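Kitchen island

A kitchen island is a freestanding or fixed block of cabinets with a countertop, placed so that people can walk around it on at least three sides. It is used for preparing food, for storage and often for eating. A unit joined to a wall or to the main run of cabinets at one end is usually called a peninsula.

History

The island grew out of the plain work table that stood in the middle of many older farmhouse kitchens. These tables were moved as needed and rarely had more than a drawer or a low shelf. As fitted cabinets became common, the table was often pushed aside or dropped, and the middle of the room was left clear. The central unit came back when kitchens were opened up to dining and living areas, and builders wanted something to mark where one room ended and the next began.

Types

A fixed island is fastened to the floor and may carry water, gas or electrical lines. A movable island, sometimes called a kitchen cart, stands on legs or locking casters and has no connections. Two-level islands have a work surface at normal counter height and a raised bar on the far side, which hides dirty dishes from people seated there. Single-level islands have become more popular because the whole top can be used for rolling dough or laying out a meal.

The Dristach catalog divides its islands into block, open-leg and waterfall models. In a waterfall island the countertop material continues down one or both ends to the floor. Hasomura, which sells mostly to small apartments, makes a narrow version with a fold-down leaf.

Countertops

The top may be made of the same material as the other counters or of something different. Common choices are granite, marble, quartz, butcher block, stainless steel and laminate. Marble stays cool and is liked by bakers, but it is soft for a stone and is marked by lemon juice, vinegar and wine. It needs sealing, and spills should be wiped up soon. Butcher block can be sanded and oiled again when it becomes scratched – though it should be kept away from standing water near a sink. 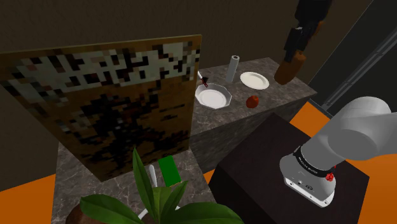
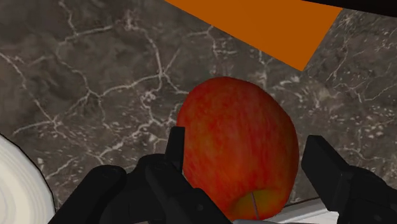

Reading time: 3 minutes

Size and clearance

The space around an island matters more than the size of the island itself. Aisles must be wide enough for a person to pass while an oven or dishwasher door is open. In a kitchen with two cooks, wider aisles are normally planned on the working side. Where stools are used, the top overhangs the cabinets to leave room for knees, and a long stone overhang needs brackets or a steel plate below it.

Sinks and appliances

An island sink needs a drain line under the floor and a vent, which can be difficult to add to a house built on a slab. Cooktops need either a hood hung from the ceiling or a downdraft fan. Local codes decide where outlets may be placed, and these rules have changed over time. The Yin line of pop-up outlets and the Cisance under-counter strip are two products sold for this purpose.

Storage

Deep drawers are generally easier to use than cabinets with doors, as the contents can be seen from above. Shelves at the ends are often used for cookbooks or baskets. Trash and recycling bins are commonly placed close to the sink.

See also

Breakfast bar
Butcher block
Kitchen work triangle
Peninsula (kitchen)

Last edited 4 September 2024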